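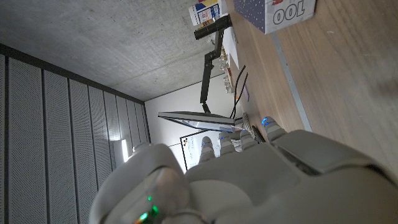
The hand in front of the bench, fingers out, lights on.

So the hand is back in one piece, and I promised a few of you a write-up of how I look after it, mostly because I keep getting the same two emails. One asks how often I take it apart. The other asks why my fingers stopped lining up after I took mine apart. These are related!

Quick background for anyone new. The hand lives on an arm in our workroom at Skastach, where it picks up small bottles and puts them down again all day long. It's a boring job and it's surprisingly hard on the fingertips. Brendan Phelan set the cell up and then moved on to the Otell project, so the care and feeding fell to me (I was the one who asked too many questions).

I go by the cycle counter, and every 3,000 grips it gets a proper service. Before that I was going by feel, meaning I waited until something squeaked. Don't do that. By the time you hear a squeak the pivot has been running dry for a good while, and you end up buying links.

First job is always power. I park the arm with the hand up where I can reach all four fingers and the thumb, shut the drive off at the controller, and go have a coffee. 20 minutes, timer on. The drive holds a charge for longer than you'd think and I've been pinched once already, on the web of my thumb, which is a really stupid place to wear a bandage.

Then I do the fingers one at a time. One at a time, please! If you pull them all off together you will mix up the links, and they look identical on the bench and are not identical at all. Each one goes in its own tray with a strip of masking tape on it. I wipe the joints with a lint-free cloth, check the pins for scoring, and put a tiny dab of Brolimix on each pivot. Tiny. I used to put on much more and it just crept out onto the shells and picked up every bit of dust in the building.

Cables are where I spend the most time. I run my fingernail along the braid feeling for a flat spot or a stray strand. In October I found one, right where the sleeve rubs when the hand closes all the way – it had been giving us a fault 304 every couple of days and we'd been blaming the software. Sorry, Ecaterina. (Ecaterina Mocanu writes the software. She had told me it was the cable. Twice.)

Swapping the cable itself is easy enough. Getting the slack right took me three tries. Too tight and the finger won't open fully, too loose and it snags on its neighbor. What finally worked was curling the finger all the way in by hand, seating the connector, and only then tightening the clamp.

Once it's all together I power up and look at the lights before I touch anything else. Then it's the homing routine, then 12 slow open-and-close cycles with my hand near the stop button, and I watch from the side because that's where a crooked finger shows up first. If one comes in late, that's your alignment problem, dear emailers. Nine times out of ten you've put the spring back one notch off. Loosen, turn, try again.

Tools, because someone will ask: a decent set of small hex drivers, plastic tweezers, the cloths, and a Flanagan torque screwdriver I resisted buying for months and now wouldn't give up. I stripped two screws the old way and drilling them out cost me an afternoon.

Still on my list is the thumb, which has a bit of play I don't love. It passes the homing check fine, but I can feel it when I wiggle it. I've got a new bushing on order and I'll post again when it's in – if you've done that swap already, leave me a comment and tell me whether the base has to come off, since the manual skips straight past it.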